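Let the Small Clubs Keep Their Old Tables

I came to Gancombe with one suitcase and very little English, and the first place where people talked to me was a table tennis club. I say this at the beginning so the reader knows I am not neutral. I love these clubs, and I want to defend them against a plan which sounds reasonable.

The plan is to close the small rooms and to put all the players in one big sports center outside the town. The city paper printed the idea in October. The new hall would have good light, a proper floor, a café and parking. Nava, the club where I play, would become one hour on a schedule, on Monday, between badminton and a dance class.

I understand why people like this plan. Our room is under a shoe repair shop. The ceiling is low, so a high defensive ball will touch it, and we have a local rule for this which visitors find very strange. In winter we play the first games in our coats. If you asked an engineer to choose between our room and the new hall, he would not need much time.

But I think a club is made from things that an engineer does not measure. One of them is distance. I live 500 steps from the door. I can go there when I am tired, when it rains, when I have only half an hour. The new hall is two buses away, and the second bus stops running early in the evening. A man with a car will say this is a small problem. Our oldest member is 78 and has no car. For her it is the end of table tennis, and I think also the end of most of her conversations in the week.

Another thing is who owns the time. In a hall you rent an hour, and when the hour is finished somebody is waiting behind the net with his own bag. In our room the game finishes when the players finish. After it we sit. In those years I learned from this sitting more English than from my course, including many words my teacher would not write on the board. I learned how people here complain about weather, how they refuse an invitation politely, and how they say they are proud of their children without saying it directly.

Cletus Quintanilla has coached at Nava for longer than I have been in this country, and he does not agree with me. We argued about it for a whole evening. His opinion is that children deserve a real floor, and that his best juniors leave for Zusport, the big private club, exactly because our room looks poor. "You want a living room," he told me. "I want a gym." I thought about this sentence for many days. He is right that I want a living room. I do not see why the city, which has several gyms already, cannot leave us one.

He is also right about the juniors. A talented child of twelve needs more space behind the table than we can give. For this child, the hall is better, and I would be happy to see her there. But most children who come to us are not talented. They come with a friend, they hit the ball into the net for one winter, and then they come back because somebody remembers their name. A big center is built for the first child. I am writing for the second one, and I was more like the second one myself.

There is the question of money, of course. The letter to members said that repairing our room is too expensive, but it did not say how much. It counted the heating, the damp wall and the stairs. It did not count the ticket for two buses, or the hour lost in them. My grandfather Avotiņš kept the books for a chess club in his village, and he used to say that the cheap solution is the one where another person pays. I did not understand him when I was a boy.

I do not ask that the new hall should not be built. Build it, and I will go there for tournaments and be glad of the light. I ask only that the city does not use it as a reason to lock the other doors. A hall and a few small rooms can live together, the same as a large library and a shelf of books in a waiting room.

Last winter we painted the damp wall ourselves. It needed two evenings and the color is not exactly the same on both sides. The damp came back in one corner, and Cletus put a calendar over it. The rent for the room is paid until spring, and I will be there on Monday as usual.

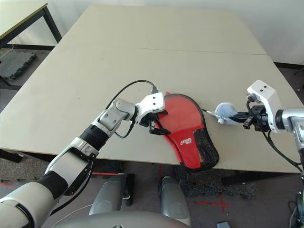 Can a small club and a large sports center share the same members?

They can, if the schedules are agreed together and the small room stays open on the evenings when the buses to the large one do not run.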